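The Pletbridge Trial

Larysa Yurchenko loaded the Wurow gripper at 9:05 and set the controller to the Zarar profile. 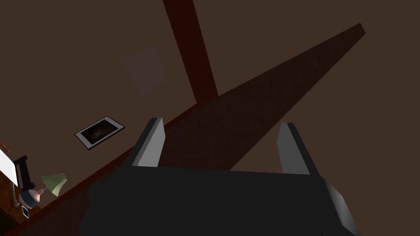 Run 1048 had stalled with the fingers open. The Pacheco controller, given the same seed, had closed on command. She wrote both results in the log and changed one value, the contact threshold, from 5 to 2.

"You're tuning it to win," Clodagh Tully said from the next desk.

"I'm tuning it to close."

The batch ran through lunch. At run 2046 the Zarar profile stalled again – same joint angle, same error code. Larysa saved the trace, restored the threshold to 5 and opened a message to Pletbridge. She typed the run number first.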